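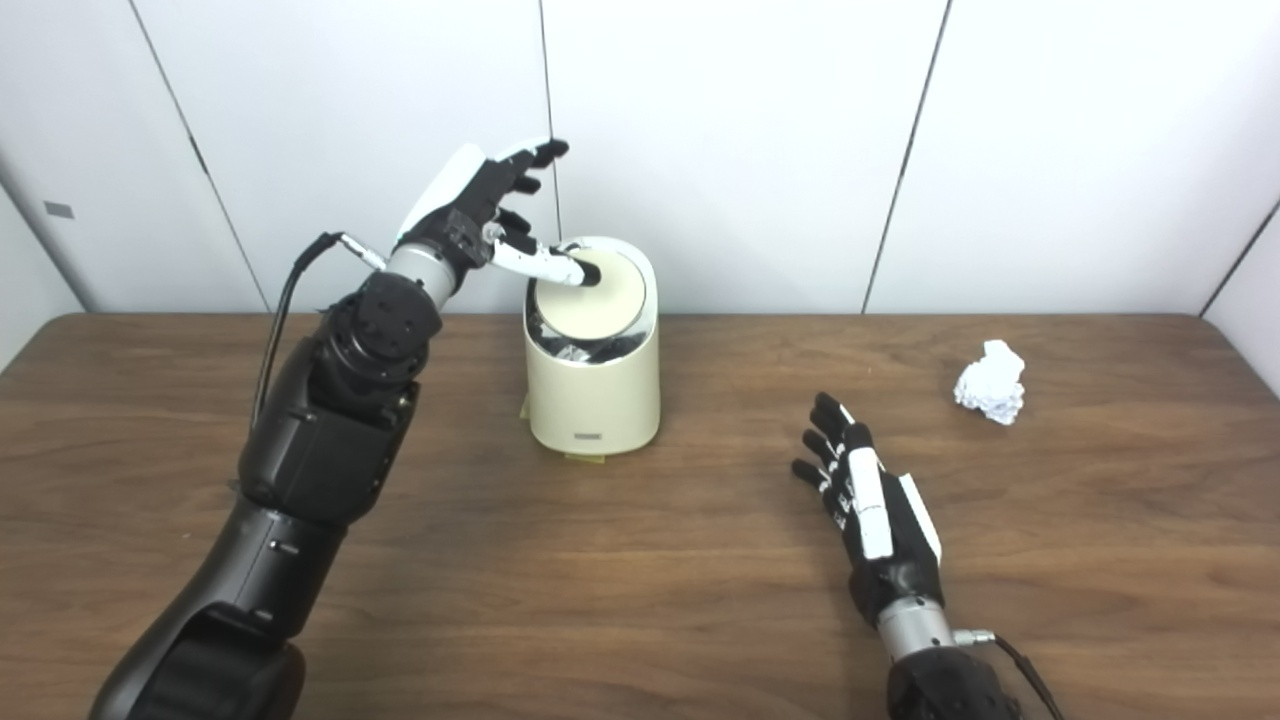
What should people on the shift do differently when the small tidying jobs are given to a robot?

Keep the things it works with in one fixed place, keep its part of the bench for its own tasks, and agree who looks at it before the shift ends. The rest of these tips come from our workshop at Besance, where we repair and pack small pumps.

Fix the bin to the table. A light bin moves a little every time the lid is pressed. A person corrects this without thinking, but an arm with a taught position presses where the lid was yesterday. A strip of coloured tape at the base is enough for a table bin. Change the tape when the edges begin to lift.

Empty the bin before it is full. When the contents push against the lid, it does not close well, and then everybody believes the machine is wrong. We empty ours at the morning break and again at four o'clock.

Make paper into a firm ball. Flat sheets are difficult for fingers to pick up from a smooth table, for ours also. Wet wipes and oily rags do not go on the bench at all. They have their own metal bin by the door, and a person carries them there.

Wipe the wood with a damp cloth only. Spray polish makes it shine, and small objects then slide away from the fingers. One bottle of cleaner diluted in 800 ml of water serves us for a week.

Look at the cables where they join the wrist. They should hang in an easy curve, without pulling when the arm is at its furthest point. Do this with the power off. If a plug feels loose, do not push it back and continue; write it in the book and call Thiện Tô, on extension 1069.

Say it aloud before you reach over. We have the rule that you press the stop button, say "stopped", and only then put your hand on the table. In the first weeks this felt a little foolish. Now the new people learn it on the first morning and find it normal.

Do not tidy for the machine in secret. Some of us had the habit to throw away the paper it had missed, because it was quicker. Then the faults were never written down, and in July we had the same fault on both shifts. Leave the item, write the time, and go on with your own work.

Talk about the free minutes. Sweeping and bin work was also the moment when we stood up and stretched the back. When it went to the arms, the packers at Sallus, our sister workshop, sat longer and complained of stiff shoulders. Both workshops now keep 2 short walks in each shift, and the supervisor takes them too.

Keep a brush and dustpan near. On the days when the arms are in service the bench must still be clean, and it is not pleasant to look for a brush in three cupboards.

Contact: workshop tips desk, Besance | © Besance, all rights reserved | Back to top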